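Chapter 4
Living With Updates: How Phone Software Gets Old

I bought my first smartphone in July, on a two-year contract, from a shop in Villstead that sold mostly vacuum cleaners. The lad behind the counter told me it would "get all the updates". It got one. The update made the keyboard slower and moved the torch button, and after that I heard nothing more from the maker until the handset went in a drawer.

I tell that story to every class I teach and somebody always nods. So this chapter is all about updates: where they come from, why your neighbour's phone gets them before yours, and what you can sensibly do when they stop coming. You won't need any programming for it, though if you skipped the bit on chips in Chapter 2, do go back and have a quick look (I'll wait!).

Let's start with a word people use very loosely. An "update" can be a security patch, a new version of the whole operating system, or a fresh copy of a single app, and these three arrive by quite different routes. The app comes from the shop on your phone. The patch and the big new version usually have to pass through the company that built the handset, and sometimes the network as well.
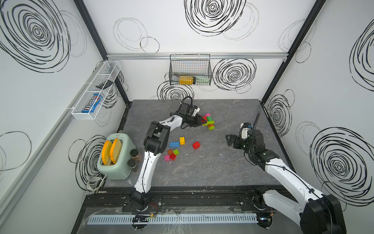
Fraser Chisholm read this chapter in draft and wrote in the margin that I was being far too kind to the networks. His own phone, he said, sat waiting 37 days for a patch that was already on the same model bought without a contract, and he'd like students to know it before they sign anything.

Fair enough, Fraser, and I've left your note in. Delays like that do happen, and they're easier to understand once you've seen how much testing goes on. Take Conneely, the small handset maker we'll follow through this chapter. For one release they ran 3,780 separate checks: calls, texts, battery drain, alarms, the lot. When a check failed, the fix went in and a good part of the list was run again. Then the networks wanted their turn.

Mokorska, our other company, does things differently. It makes only 3 models and sells them directly, so there are fewer people to please and the patches come out quickly. The catch is that it stops supporting each model fairly early, and plenty of its customers are cross about that.
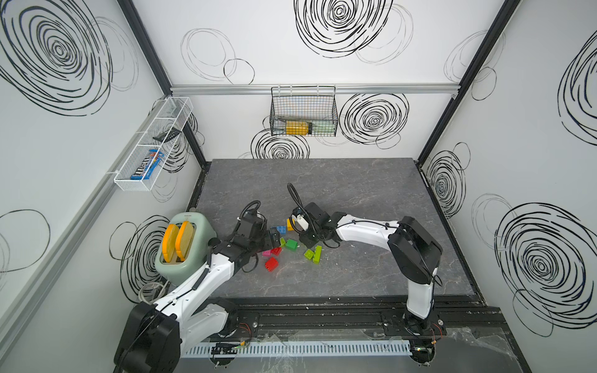 Which of the two you'd prefer depends on how long you hang on to a phone. I keep mine until the battery gives up, so a long run of slow updates suits me better than a short run of fast ones. My students mostly disagree with me, and we have a good argument about it every year.

Before you go on to section 4.1, find your own phone's settings and look for the date of its last security patch. It's normally tucked away under "About" or "System". Write it down, along with the version number, and keep the note handy. We'll be using it when we get to Flolari, the free checking tool, and again in the exercise on second-hand phones at the end of the chapter.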